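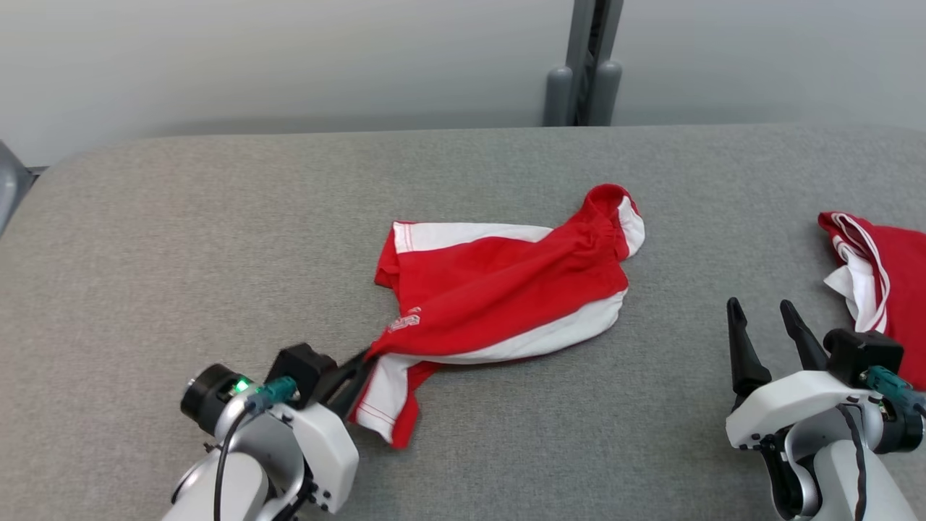 Category: Records & Case Management > Complaint Intake

Home Tickets Knowledge Base Status My Account
Search tickets... Go

Complaints from the web form landing in the wrong queue

Status: Resolved

Hi all, me again! I run the intake desk for internal complaints at the Worenton public safety office, and I'm keeping this log in one place so I don't have to retype it every time the ticket gets passed along. We use Tutby for case tracking, and the web form in front of it was set up by Brabec before I got here.

The problem: when somebody fills in the complaint form and picks "Conduct – Sworn Staff," the case is supposed to go to the standards queue, which only a handful of people can open. Since the July update a bunch of them have been going to General Inquiries instead (which the whole front office can read, so you see why I'm a little jumpy). Parking gripes and conduct complaints all in one pile. Not great.

What I've tried so far:

1. Logged out, cleared the browser, logged back in. Same thing.

2. Filed a test complaint from my own desk. It went to the right place, of course. Filed a second one from my phone and that one went to General. So that was my first real clue.

3. Compared the two test cases side by side. The desk one had a category code of 237. The phone one had no code at all, just a blank box. Tutby seems to treat a blank as "general" and moves on without a peep.

4. Asked the Clurkemholm office whether they see it too, as they're on the same setup. They do! They had been moving cases over by hand every morning and figured it was normal. 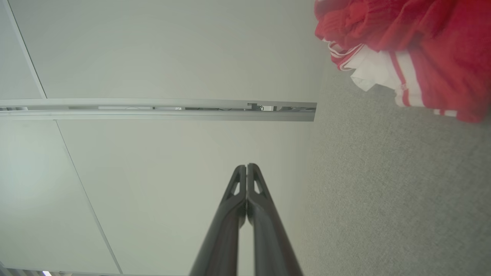
5. Pulled the routing report. I exported everything that came in after the update, 700 cases in all, and sorted by the category code. Heads up for anyone doing this: the export stops at 200 rows per page unless you tick "full history," and the tick box is way down under the date picker. I lost most of a morning to that one.

6. Looked at the blanks. There were plenty of them, and every one I opened had come through the mobile version of the form. The desktop ones were all fine.

7. Sent the report to Brabec support on Monday. They wrote back the same afternoon (thank you!!) and said the mobile form was still using the old category list. The old list sends the name of the category but no code, and the update made the code required for routing.

8. They pushed a new mobile form overnight. I filed three tests from my phone and one from a borrowed tablet, and all four went straight to the standards queue with the code filled in. Clurkemholm ran theirs and got the same result.

9. Old cases. The fix only covers new ones, so the blanks already sitting in General had to be recoded. You open the case, hit Edit Intake, pick the category again and save. Don't use Move Case for this – it changes the queue but leaves the code blank, and the case drops out of the quarterly count. I found that out on case 589, which I then had to move back and do over.

I also asked for the access log on General Inquiries so our standards people can see who opened what in the meantime. Tutby support says that one has to be requested by the office's records officer, so I've passed it along and it's out of my hands.

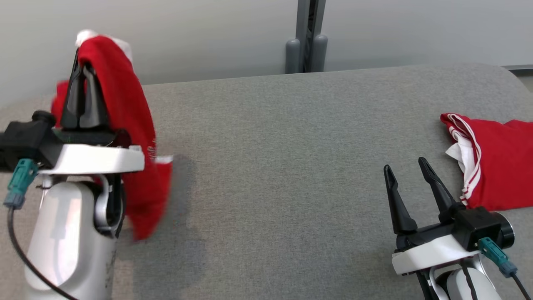 Do people who filed from a phone need to send their complaint again?

Their complaints were saved in full with the original date and time, and only the queue was wrong. Once the case is recoded it carries on from where it was, and the person keeps the same case number.

Still open on my end: I'd love a warning when a case comes in with no code. I've put that in as a separate request, so please don't hold this ticket for it. OK to close.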